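Questions I get about my basket and bag system

I've been writing about putting groceries away for 14 months now, and the same questions keep landing in my inbox, so I finally put them on one page. If yours is missing, send it over and I'll add it when I next sit down on a Monday.

Why a basket? Why not just leave everything in the grocery bag?

Because a plastic bag slumps! I put mine down on the kitchen floor in Walholm and by dinner the oranges had gone under the fridge. A basket keeps its sides up, and you can see what you bought.

What kind of basket do you like?

Plastic with holes in it, every time. I had a pretty lined one from Delaunay for a while (a birthday present, so I felt guilty) and the lining got grubby in a week. Holes let the air in and let the crumbs out, and you can rinse the whole thing in the tub.
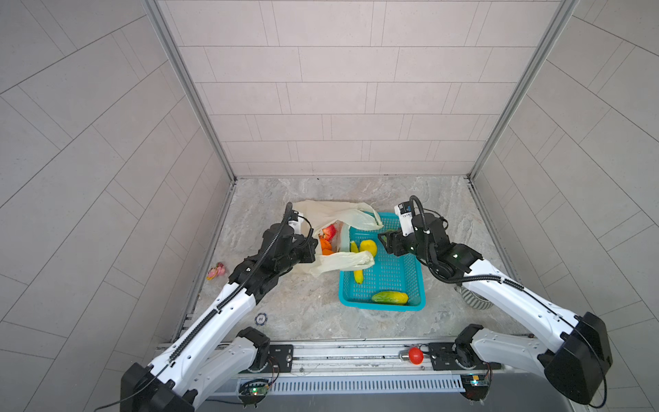 Size matters more than brand. Mine has to fit on the bottom shelf of the pantry, and that shelf is shallow, so I measured first and shopped second. The Pullent ones stack nicely but the handles pinch. I keep 2 on the go, one for fruit and one for everything that needs peeling.

Do you unpack on the counter or on the floor?

Floor, if it's clean. I know, I know. But I have a tiny counter, and on the floor nothing rolls off the edge. Bag on one side, basket next to it, and things go straight across.

My kids want to help. Where do I start?

With play food! A few toy vegetables, a bag and a basket kept my two busy for a whole rainy January afternoon. Let them fill it, tip it out and fill it again. Round things are easiest for little hands. Do stay with them while there's a plastic bag around, and put it up high when you're done. 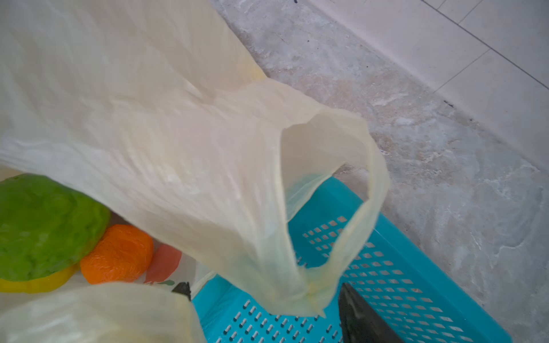 Turquoise basket, plastic bag, and toy produce down in the corner.

How do you keep the bag open while you're emptying it?

Fold the top edge down once, like a cuff. If the handles keep flopping over the opening, tuck them outside. For really thin bags I just lay the thing on its side and pull stuff out.

What do you do with the empty bags?

Flatten, fold in thirds, and into a drawer. I stop when the drawer won't shut. Torn ones go to the store drop-off.

Is the Cemamden checklist still available?

Yes, it's on the downloads page, and it's still free. It has been downloaded 2,408 times, and I'm baking myself a cake at 3,000.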